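Basbridge Drurnex two-finger gripper – equipment page and bench notes
May 30, 2022
By the Basbridge bench desk

We stock the Drurnex because people kept asking for it, and before anything goes on this site we put it on our own arm and try to do ordinary jobs with it. The maker's sheet says it will handle "the full range of household objects". I have read that sentence, or its cousin, on every gripper sheet that has crossed this desk, and I have yet to meet the gripper that earned it. So read what follows as the opinion of people who would like to sell you one but don't want it back in the mail.

What you get in the carton: the gripper body, a flange adapter, four screws, one cable and a printed card with a link to the manual. No hex key. No spare pads. The cable is long enough if your arm is small and your controller is close by, and a nuisance otherwise. Ours needed dressing along the arm with hook-and-loop ties, and we had to redo it after the first afternoon when a loop caught on the wrist. If you are ordering for a longer arm, order the extension with it and save yourself the second freight charge.

Fitting took longer than promised. The adapter is cut for the common flange pattern and it went on square, but the dowel was tight and we ended up dressing it with a bit of fine paper. That shouldn't be needed at this price. Once on, there was no play in it that we could feel by hand.

We compared it with the Marti, which is the cheaper unit we have sold for years, and with the Brikivano, which costs a good deal more. Same arm, same table, same box of kitchen stuff and toy food. The toy food divides people. One customer told us it proves nothing, and he has half a point: a toy banana is lighter and tougher than a real one, and it doesn't bruise. But it is the same shape on day 13 as it was on the first day, and when you're comparing three grippers that matters more to me than realism. The kitchen gear is a better test anyway. A plate lying flat is a horrible thing to pick up with two fingers, and a ketchup bottle on its side likes to roll.

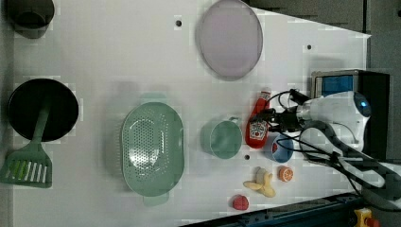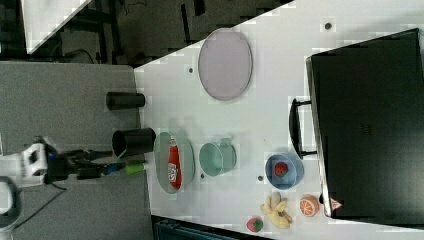
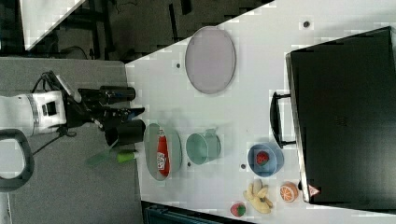
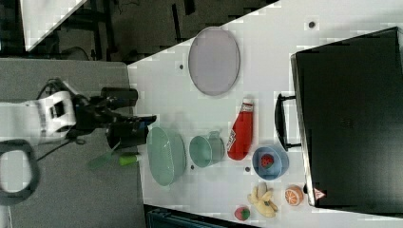 The layout was shifted between runs, partly to stop us from tuning everything to one spot on the table. I don't trust a result that only works when the cup is where it was yesterday, and I'd suggest you ask any supplier, us included, whether their demo survives somebody nudging the objects.

On to results, with the good first. Cups and mugs are easy for the Drurnex. It will take one by the rim or around the body and put it down without a clatter. The bottle was fine when the fingers came in square across the middle. Small round things in a bowl were better than I expected, mainly on account of the finger tips being narrow enough to get past the rim. The Marti couldn't do that at all without tipping the bowl.

Now the rest. Flat plates are poor. The fingers need an edge to get under, and a plate on a smooth white table doesn't offer much of one. We had 9 tries at a large oval plate and got 6 clean lifts, and two of those I would call generous. The Brikivano did better here and I think it is the softer pads, though I haven't swapped pads between them to be sure. Colanders were mixed. A handle is a good grip if you hit it. Miss by a little and the whole thing skates away across the table.

Spatulas and brushes are the ones that really sort the grippers out. A thin handle lying flat leaves the fingers scraping the table, and the Drurnex doesn't have much give in that direction. You can fix it in software if your arm has decent force sensing. If it doesn't, you'll be buying fingertips. We did eventually get reliable pickups, after lowering the approach speed to a crawl, and I'd want that mentioned on the sheet.

The grip force setting deserves a grumble. The scale in the software is a plain slider with no units. The manual gives a table for converting it, and the table stops short of both ends of the slider. We asked and were told it would be updated in May. It is the end of May and the table is the same.

Rated life is quoted in cycles with no mention of load, so I can't tell you whether the figure means anything. What we have done ourselves is 400 open and close cycles with a mug in the fingers, which is nowhere near a life test but is enough to show up a loose screw. It did show one, on the lower finger. We now put a drop of medium threadlocker on both before we ship, and if you bought from our first batch, please check yours.

Cameras: the bracket is sold separately and I would hold off. It puts the camera close in behind the fingers, and with anything bigger than a cup in hand you lose your view of the table. A fixed camera above the work costs less and told us more. You'll want a second one from the side if you care about height, and you will care about height as soon as you try a plate.

Controller support is decent. It came up on our arm's own controller with the supplied plug-in, and we also ran it from a laptop. The plug-in forgets the opening width after a power cycle and goes back to fully open. That's harmless on an open table and could be quite unpleasant inside a cupboard or a crate.

Who should buy it? Labs and teaching rooms that mostly move cups, bottles and fruit-sized objects, and have someone on hand who doesn't mind an hour with a manual. If your work is mainly flat dishes, save up for the Brikivano or talk to us about suction. If you are only picking blocks out of a tray, the Marti will do it and you can spend the difference on a decent camera.

Returns are accepted on unmounted units only. Once the adapter has been on a flange we treat it as used, so check your bolt pattern against the drawing before you open the bag. Replacement pads are on order and will be listed separately when they come in. We haven't set a price for them yet.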